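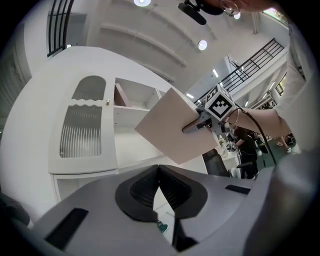 Re: Change to the deposit rule for hall bookings

From: Amra Babić
To: Nollport Community Rooms, members' list

Dear members,

Thank you for the replies received since Sunday. I am writing to confirm the position on deposits and to answer the question raised in the message quoted below.

> The notice says the new deposit applies to "all evening use." Our choir
> has met in the Wallby Room for years and pays by the term. Are we now
> expected to leave a deposit for each evening, or one for the whole term?
> Also, is the Dradcombe annex covered by the same rule?

Groups that pay by the term will leave one deposit, held until the end of that term. It will not be charged again for each meeting. Groups that book single evenings will pay a deposit with each booking, as they do now.

The Dradcombe annex is covered by the same rule from December. Bookings already confirmed for the annex before that month will be honored on the old terms, and no further payment is needed for them.

Deposits are returned within 10 working days of the last date booked, provided the keys have been handed in at the front office. Keys left in the mailbox are not treated as returned until the office has signed for them. Please put your booking number on the key envelope – members whose last booking number was 830 or 914 should contact the office, as both were issued twice.
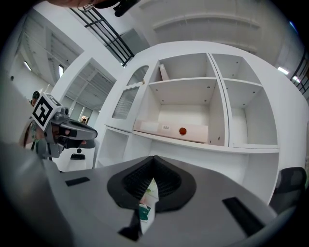 White shelving, Nollport

Several members asked about heating. The charge is included in the room rate and is separate from the deposit. Requests to have the heating on before a booking begins should reach the office by noon on the previous working day.

The Nedeljković Room remains closed in the evenings while the floor is repaired. Groups normally placed there have been offered the Wallby Room at the same rate. A new date will be sent to this list when the contractor has confirmed it.

Questions about an individual account should be sent to the office and not to the full list. Please quote notice 1329 in the subject line.

Sincerely,

Amra Babić
Bookings Office
Nollport Community Rooms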